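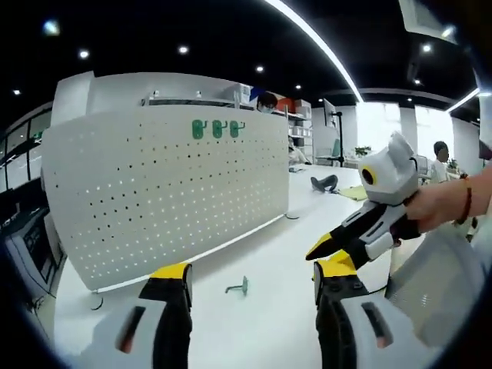 White desk surface with pegboard behind, tools in use.

How to Lay Out and Mount a Pegboard Above a Desk

A pegboard fails in one of two ways. Either the hooks do not seat because there is no clearance behind the panel, or the panel pulls away from the wall because the fasteners went into drywall alone. Both are decided before the first hook goes on, so most of the work is in the layout.

The steps below assume a hardboard panel with 1/4-inch holes on 1-inch centers, mounted on a stud wall. For masonry, substitute sleeve anchors and a hammer drill. Metal panels usually come with a flange that takes the place of the furring strips.

1. Find the studs

Run a stud finder along the wall at two heights and mark both edges of each stud. Drive a small finish nail at the center of each mark, in the area the panel will cover, to confirm wood. Snap a vertical line through each pair of marks. Check for outlets and switches directly above and below, and keep fasteners clear of the likely cable path.

2. Set the height

The bottom edge should clear the desk by at least 8 inches. Less than that and long-handled tools on the lowest row will rest on the work surface. Sit in the chair you use and reach straight forward. The row at that height is for items used daily.
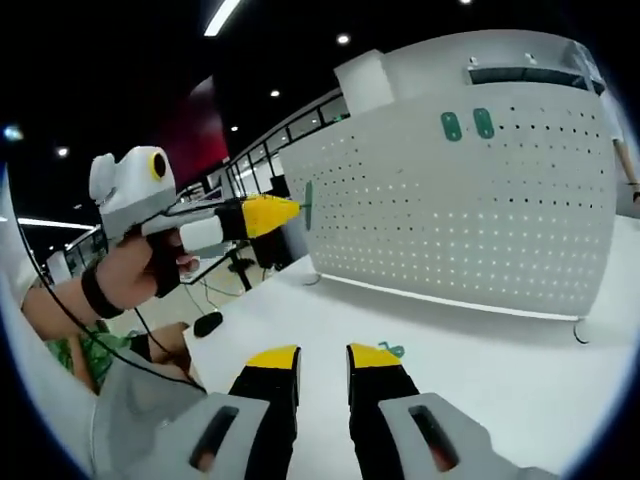 3. Install the furring strips

Cut 1x2 strips to the width of the panel. You need one at the top, one at the bottom, and one in the middle for any panel taller than 24 inches. Fasten each strip through the drywall into every stud it crosses, using 2 1/2-inch wood screws. Predrill to avoid splitting. Check each strip for level before driving the second screw.

The strips block the holes directly in front of them. Shift the middle strip up or down if it lands on a row you plan to use.

4. Hang the panel

Rest the panel on a temporary ledger screwed to the studs below the bottom strip. Drive screws with finish washers through existing holes, starting at the top center and working outward. Stop when the washer is snug. Overdriving crushes the hardboard and dimples the face.

5. Plan the load

Lay the tools out on the floor first and trace the arrangement on kraft paper. Heavy items go over a strip. Vaughn Montoya's layout sheet for the Jadwood bench uses five zones, but three are enough for a small desk: cutting, measuring, and fastening. Fit locking clips to any hook that gets pulled forward when the tool is removed.
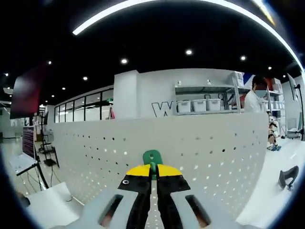
Can I mount the panel without furring strips?

Only if something else holds it off the wall, such as 1/2-inch spacers behind each screw. Standard hooks need that gap to rotate into the hole.

Last updated: December

300 shares | 8 comments

Related
Choosing Hook Sizes for Hardboard Panels
Finding Studs Behind Plaster
Desk Heights for Seated Bench Work
Painting Hardboard Without Clogging the Holes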